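14th August, Sunday

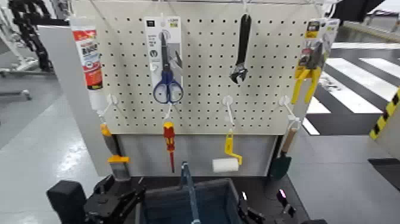 The left gripper faulted again this morning, and I now think the fault we have been chasing since May is two faults. I came in at eight to get a quiet building and ran the pick routine at reduced speed: take a tool off its hook, lower it, release into the bin, retract. The first cycles were clean. Then the left side closed on the screwdriver, reported a good grip, lifted, and let go on the way down with no release command in the log. The shaft is slim and the insulated handle is the only part worth gripping, so I had blamed the grasp point before. Today the grasp point was good. I had the log open beside the live view and the finger position moved by 3 mm before the arm had finished its descent.

The controller recorded error 263, which the Geerts manual lists as "position deviation, jaw". It gives one cause (obstruction) and one remedy (remove obstruction). There was none.

Sequence as I have it from the log:

1. Close command accepted, jaw current rises to its limit.
2. Grip confirmed.
3. Lift off the hook, normal.
4. Descent begins. Jaw current falls to zero for 18 ms, then recovers.
5. Fingers relax, tool drops, error 263 raised.
6. Arm continues its descent.

Step 4 is the electrical fault. Step 6 is the one that bothers me. The arm should hold position on any jaw error and it carried on to the release height as if it still had the load. With a screwdriver over an open bin the consequence is small. With the scraper it would be less small, and if someone had a hand in the bin clearing a previous drop it would be an accident report.

Stopped work at 9.20 and isolated the left side. Isolation confirmed by trying a jog, which was refused.

Took the cover off the wrist connector. Two pins on the supply side were slightly proud of the others and one socket had opened up. With the meter across it I could make the supply drop out by bending the cable through the angle it takes on the descent. Repeatable in one direction only. When the cable was straight it read perfectly, and I suppose that is why it passed on the bench in May, where we tested it lying flat. I signed that test off myself. The procedure says "flex the cable" and I flexed it by hand, for perhaps ten seconds, in whatever direction was convenient. That needs rewriting with an angle and a duration in it.

The Kilmont spares list shows the connector as a complete wrist harness only. Ordered one. Lead time unknown until their office opens. I am not going to crimp a repair into it, though I have the tool and the temptation.

Rang Ryszard Wróbel about step 6. He was at his sister's and took the call in the garden, with a lawnmower going next door. He wrote the error handling for the Rornia cell and ours was copied from it, so I wanted to know whether theirs does the same. He thinks not. His recollection is that jaw errors are sorted into stop and warn, and that 263 was moved to warn at Rornia because it kept tripping on soft packaging, where the jaws really do creep. We inherited the table along with everything else. I checked after we rang off and he is right: 263 is set to warn, with no comment beside it and no date.

So the controller did what it was told. We have run on that setting since commissioning, and every earlier drop was put down to grasp point, tool shape or a worn pad. I went back through the drop sheet. Most entries say "slipped". Three of those are in my writing. I would not now trust the word in any of them — some may be real slips, but the logs from before June have been overwritten and cannot be checked.

Changes made today:

- 263 set to stop, both sides. Comment added, with my initials.
- Left side isolated and tagged. Right side left available at reduced speed only.
- Note on the cell door: no hands in the bin unless the cell is isolated, whatever the status lamp says.

Tested the new setting on the right side by pulling its jaw supply during a descent with nothing in the fingers. The arm stopped. Stopping distance was longer than I expected, by eye, and I want a proper measurement before anyone raises the speed. Repeated it with the paint roller in the jaws, that being light and not sharp. Arm stopped, roller fell, error raised, no further motion until reset. Good enough for today.

What I have not explained is why grip stays confirmed after the current has gone. The flag ought to clear. On the right side it cleared straight away when I pulled the supply. On the left it stayed up until the error came in. Either 18 ms is shorter than the scan that updates the flag, or the left controller has older firmware. The label inside the cover has been wiped with something and I could only read half the version number. Will read it over the serial lead tomorrow.

Also to do: ask Lenivmont whether their cell took the same table from Rornia. If it did they need telling before their shift starts, so I have left a message on the works number and sent the log extract with it.

Left at 1.15. Cover still off the wrist, screws in the lid of the meter case.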